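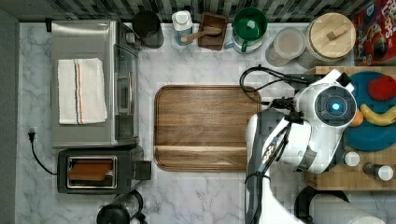 Cilura is my little inventory of kitchen counter stuff, the kind that lives out in the open all day and never makes it into a cabinet. I started it in August after moving into the apartment on Drinivholm, when I couldn't find a decent word list for the things I kept setting down and losing. A teal plate with a banana, an apple and an orange on it gets four entries in here, one for the plate and one for each fruit, and the wooden tray underneath gets its own too. I went back and forth on that (is a tray a container or a surface?) and ended up with a field called holds, so a tray can hold a plate and the plate can hold the fruit.

What's in the folder

items.csv – the main list, 93 rows, one per kind of thing
places.csv – 17 spots on and near the counter, like "along the backsplash" or "on the tray"
notes.txt – me arguing with myself, mostly over jars

Columns in items.csv

name: what I'd call it out loud. "Cutting board," never "prep surface."
group: one of 8. Fruit, spices, dry goods, cups, dishes, boards, paper, other. Other is bigger than I'd like.
holds: what it can have in it or on it. Blank is fine.
lid: yes, no, or unsure. A canister with a round bamboo lid is a yes. A mug is a no, and please don't write to me about travel mugs, they're in other.
lies_flat: whether it makes sense on its side. I added this one for cereal boxes and spice bottles, which spend half their lives tipped over at my place!

Naming things

Jar and canister gave me the most trouble. My rule for now: if I'd keep flour or coffee in it for months, it's a canister, and everything else made of glass with a wide mouth is a jar. My sister's rule is the exact opposite and she may be right. Scoops are listed separately from the box they sit in. Cutting boards with a groove or a raised lip are still just cutting boards, with the extra bit written in the notes column of places.csv (wrong file, I know – moving it is on the list).

Using it

It's plain comma-separated text and opens in any spreadsheet. Lalis, my meal planning thing, reads it directly, and so does the Pillai label maker script if you rename the name column to title first. Keep the header row or Lalis will call your first item "name" and file it under fruit.

Still to do

Split spices into whole and ground
Sort out paper towels, which are in both paper and other
Dish racks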